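Lamps, Loose Threads and a Very Patient Robot Arm

I caught up with Pylyp Bilyk at the Roka club's build night in Lurnedton, and he started talking before I'd even found a chair.

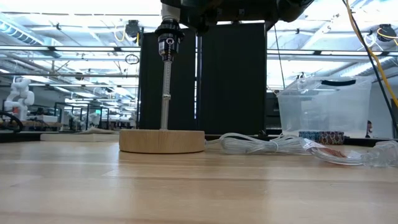 "We've got 9 students and one lamp kit," he told me, laughing. "You'd think the lamp would be the easy part!"

The project is called Drendau, and the goal is simple to say out loud: get a robot arm to put together a table lamp. The club picked a kit with a round wooden base, a long threaded rod and a clear cord, mostly (he admits) because one of the students wanted a lamp for her room.

So what's hard about it? "The rod," he said right away. "It's long, so a tiny tilt up at the gripper is a big miss down at the wood. And then the thread has to catch. People do that by feel and don't even think about it."

The team has logged 28 tries since February, and two of them got the rod in straight with no help. I said that sounded kind of rough. Pylyp looked almost offended! "Two is great. In the fall we had zero, and we had a bent rod."

The students write up every try in a shared notebook, with sketches, and whoever ran the arm has to read the notes to the group before anyone touches the code. He stole that idea from his old shop teacher, Mr. Yurchenko, and the kids complained for weeks (they still do, a little).

I asked about the cord, which looked to me like the next headache. "Oh, we're threading that by hand," he said. "Ask me again next year."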